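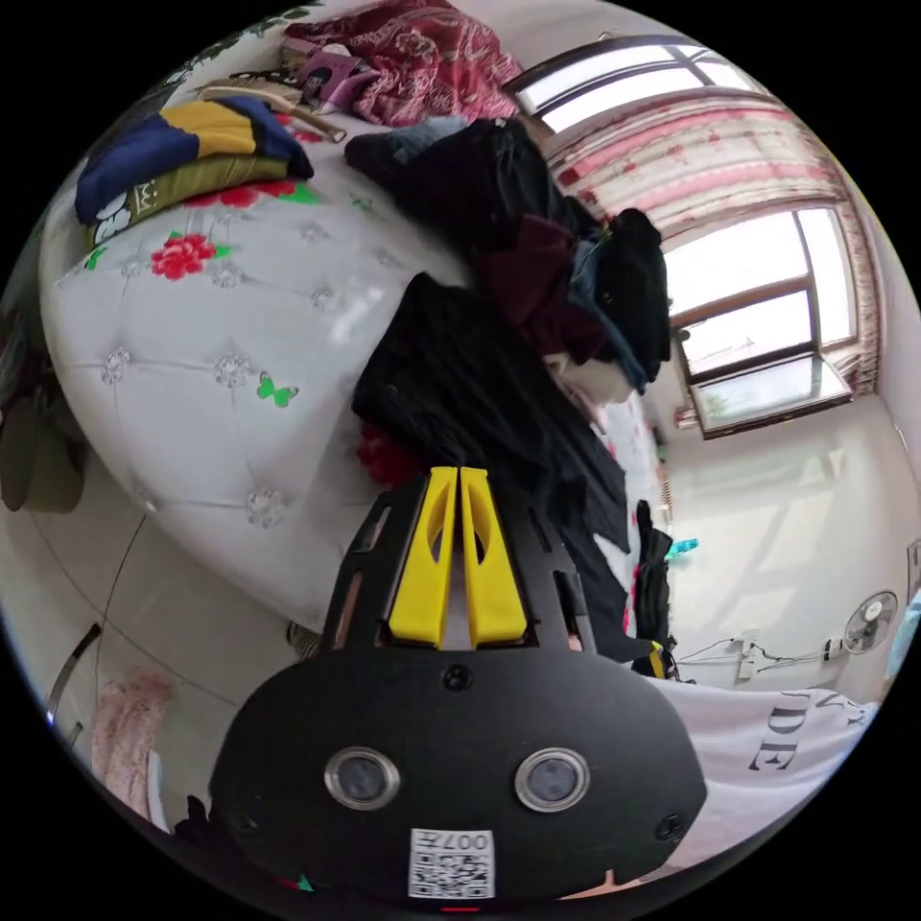 Changes to furnished tenancies from September

Residents of Trillgate Housing who hold a furnished tenancy will receive a revised agreement in their letterboxes before the end of the month. The revision applies to all 700 furnished homes across the Falla and El-Sayed estates. Rents are not affected, and existing end dates remain as they are.

The principal change concerns the inventory. Under the current agreement, items supplied by Trillgate and items brought by the resident are recorded on the same sheet, and this has led to a number of disputes at the end of tenancies. The new agreement separates them. Schedule A lists everything supplied by Trillgate, with its condition on the day the keys were collected. Schedule B is for the resident's own furniture and is optional, although residents are encouraged to complete it where an item is large or could be mistaken for one of ours.

Residents who moved in before the present inventory system was adopted may find that their Schedule A is incomplete. In these cases the housing office will supply a draft based on purchasing records. Please check it carefully. A signed draft will be treated as agreed, and corrections should be written on the form itself and initialled. Completed forms are to be returned within 14 days of receipt, either to the office counter or by post. Extensions are available on request to residents who are travelling, unwell or awaiting help with translation.

Replacement of beds, mattresses and soft furnishings

Trillgate has entered into a new supply arrangement with Arenier, which will deliver and assemble replacement furniture on both estates. Requests should continue to be made through the housing office. Arenier is not able to accept orders from residents directly, and its delivery staff cannot alter an order at the door.

A mattress supplied by Trillgate may be replaced where it is torn, sagging or otherwise unfit for use. Bed frames and headboards will be repaired where practicable. Residents who prefer to use their own bed may ask for the Trillgate bed to be taken into storage at no charge, provided that it is clean and that the request is made before the resident's own bed is delivered. Storage space at El-Sayed is limited at present, and collections there may take longer than those at Falla.

Residents on low incomes may also apply to the household goods fund, which offers grants of up to $300 towards bedding, curtains, floor coverings and small appliances. Applications are considered in the order received. A written quote or a clear printout of the advertised price should be attached to the form — a verbal estimate will not be accepted. Receipts must be kept. 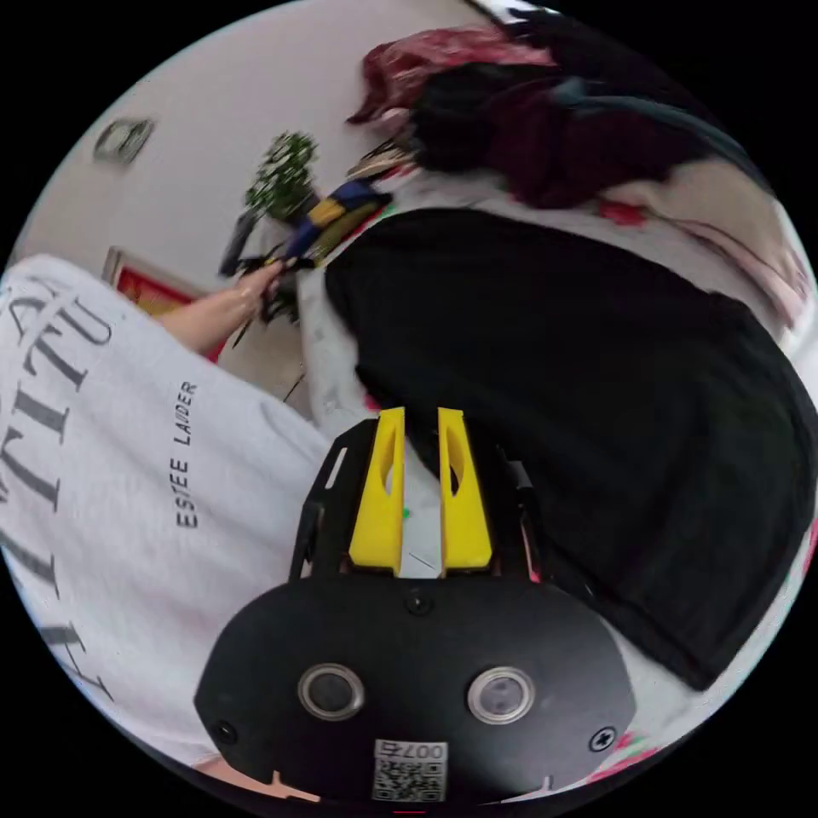
Trillgate Housing, furnished tenancies

Disposal of unwanted furniture

The housing office reminds residents that furniture must not be left in stairwells, laundries or bin enclosures at any time. Stairwells are fire exits. Items found there will be removed without notice, and the cost of removal may be charged to the household concerned.

Hard rubbish is collected from the kerb on a booked basis only. Each household is entitled to two bookings a year, and these cannot be carried over or transferred to a neighbour. Items should be placed on the nature strip no earlier than the evening before collection and must not obstruct the footpath. Mattresses are counted as separate items and need to be declared when the booking is made.

Furniture in good condition may be offered to other residents by means of the noticeboard at each estate office. Cards are dated by staff and taken down at the end of the month. Trillgate accepts no responsibility for the quality or safety of goods exchanged in this way — in particular, second-hand cots and electric blankets should not be advertised.

Enquiries

The Falla office will remain open until 6.30 pm on Monday evenings throughout September for residents who wish to discuss the revised agreement. El-Sayed residents may attend the Falla office or request a telephone appointment. Large-print copies of both schedules are held at each counter.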